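The Last Boat to Neter
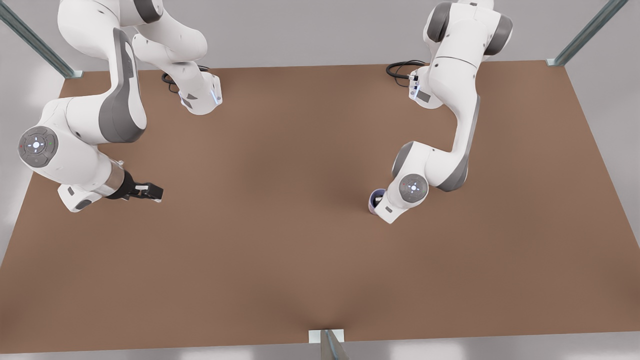 My grandmother sold bread in Tatden for 40 years, and when she died she left me the shop, the oven and a debt of 343 coins to the mill at Kao. I was not a baker. I had worked in an office in Nasside, where I wrote letters for other people, and my hands were soft. On the first morning I came down the stairs before the light and stood in front of her table. It was large and flat and brown, the same color everywhere except for some faint lighter and darker places, and I put my two hands on it and did not know what to do next.

The neighbors came at six. They looked at my bread and they were polite. One old woman pressed the crust with her thumb and asked if I had slept well. I told her yes, and she bought two loaves, but later I saw her giving one to the ducks.

In June a letter came from the mill. If I did not pay before the end of the month, they would take the oven. I read it many times, because I had written such letters myself and I knew all the sentences in them. I even knew which one was added to sound kind.

That evening I took 80 small loaves in baskets down to the river and waited for the last boat to Neter. There was a fair on the other side. The boatman asked what I had in the baskets, and I said bread, and he asked whose bread. I wanted to say my grandmother's. It was her flour and her oven, and people in Neter still remembered her name.

"Mine," I said.

He took one and ate it slowly while the boat was still tied. The water was very dark and I could hear music from the fair. He ate all of it, also the burned part at the bottom, and then he cleaned his hands on his coat.

"It needs salt," he said, and he moved his rope so that I could sit down.

We crossed without talking. In the middle of the river I began to think how much salt, and if the shop by the church in Neter would be open so late.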